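Ticket 1344
Opened 3/4/19 by Unathi Jacobs, Binadthorpe Boxing Club
Product: Brelora scoring, ringside tablets
Priority: high, we have bouts tonight

Round scores not reaching the main display. Judges 1 and 3 fine. Judge 2 sends the round, gets the green tick, nothing shows up. Happened in the Maluleke v Pidley welterweight bout, rounds 2 and 4. Had to read the cards out by hand, corner not happy.

Tried so far:
Restarted tablet 2. No change.
Swapped tablets 2 and 3. Fault stays with the judge 2 seat, so not the tablet.
Logged judge 2 out and in again. Worked for one round then stopped.
Error on the display PC is code 269, "card rejected". No idea what that means.
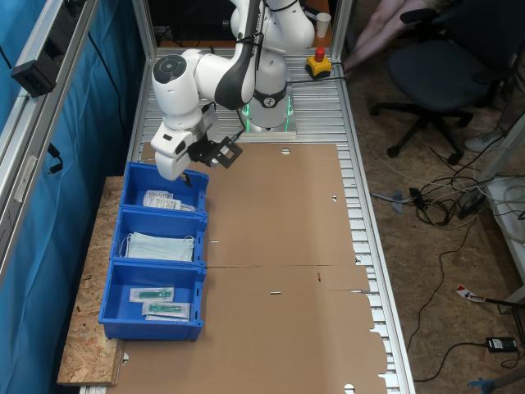
Reply from Lesego Van Wyk, support. 269 is a duplicate card, the display thinks it already has a score for that seat. Usually a stale bout file. Can you close the bout, clear the cache under Settings and reload the card list? Also check the light on the ringside hub. Want it solid green, same sort of green as the ring on the base of the arm in the photo. Amber means it's still syncing, dont start a round on amber.

Unathi: Hub was amber. Cleared cache, now green. Reloaded, judge 2 came thru on a test round. Knockdown button still laggy tho, have to press it twice.

Lesego: Thats the timeout. Yours is set to 960 ms, change it to 1000 and save before the next bout. Don't press twice, it logs two knockdowns and you'll end up with a 10-7 round.

Unathi: ok that explains round 4. Changed. Can the Maluleke card be fixed after the fact? Decision was the same either way but the record has it 10-7.

Lesego: Yes, supervisor login, Bouts, Amend Card. Needs all three judges to sign again. PDF regenerates by itself.

Unathi: Two signed, waiting on judge 2, he's gone for food. Three bouts run since, no 269. Leave open till the card is done pls.

Status: pending customer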